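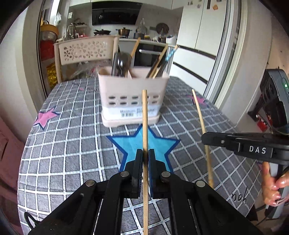 4.2 Errors at the stake

Snow depth is the simplest quantity in winter meteorology and one of the easiest to get wrong. The 111 households that reported to the Grasholm network were each asked to push a marked stake into open ground in November, leave it alone, and read it every morning at eight. Most of them managed the first part. The stake is supposed to stand like the thin wooden chopstick gripped upright between two black fingers, with its length at right angles to the ground. By the middle of January a good many had taken up the posture of the second chopstick, the one leaning away to the right. A leaning stake always flatters the snowfall: the reader takes the distance along the stake, which is longer than the depth straight down, and the error grows with the snow. At small angles it hardly matters. At the angles achieved by households with dogs, it matters a great deal.

We received 2115 readings over the winter and kept 1533. Readings were thrown out if the stake was reported as fallen, if the depth went up overnight while every neighbouring stake and the airfield gauge went down, or if the observer had written something in the comments box that made the number hard to defend. In this last group we place "guessed from window", "same as yesterday I should think" and "up to the gnome".

Lean was recorded at a visit in February, using a plumb line. For each stake we took the angle from vertical and the compass direction of the lean. Stakes in Ruvness leaned mostly to the east, in keeping with the prevailing wind. Stakes in Seixas leaned in every direction, in keeping with nothing we could identify. We had hoped to apply a single correction to each village and go home early. The Seixas results put an end to this, and the correction was worked out stake by stake.

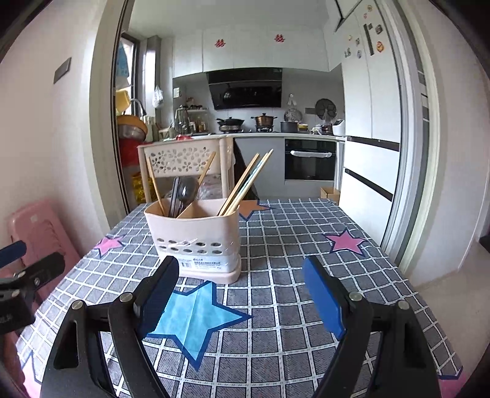 Figure 3. Sticks at differing angles: wooden chopsticks leaning outward from the right compartment of a pink utensil holder, with two longer ones sticking up at the left.

The correction itself is school trigonometry. The reported length is multiplied by the cosine of the lean angle, on the assumption that the snow surface around the stake is level. This assumption is poor. Wind scours a hollow on one side of the stake and builds a small drift on the other, and the observer, who is usually in slippers, reads whichever side faces the kitchen door. We asked observers to say which side they had read. Few did, and the ones who did were so thorough about it (one enclosed a plan of the garden) that we suspect they are not typical.

We also compared the corrected depths with those produced by Zirkidus, the model in daily use by the district road office. Zirkidus works out depth from precipitation, air temperature and an allowance for settling. It never wears slippers and it does not own a dog. It did, however, report seven centimetres of lying snow in Ruvness throughout a thaw during which the observers were sending in zeros and, in one case, a remark about crocuses.

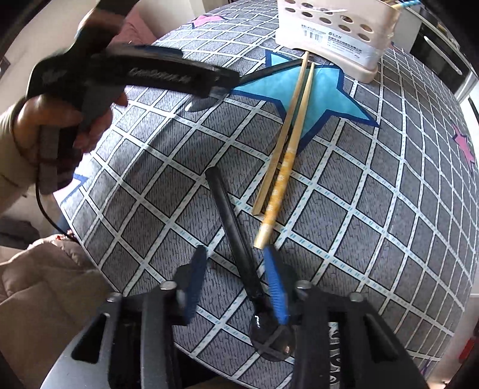

The disagreement was worst in exactly these conditions. When air temperature sat close to freezing for several days, the model held on to its snow and the gardens lost theirs. In steady cold the two sources moved together, and the corrected stakes were as close to the model as they were to one another. We do not read this as proof that either is right, as both could be wrong by the same amount, and the airfield gauge was buried for part of the period and unavailable for comment.

Two limits should be stated. The lean was measured once, and we have treated each stake as if it had stood at its February angle all winter. Some must have gone over gradually and others all at once, under a sledge. Second, the ground at several sites was itself sloping, so that a vertical stake and a level snow surface were never on offer together. For these sites we report depth measured straight down, as is usual, and have left the readings out of the village averages in Section 4.3.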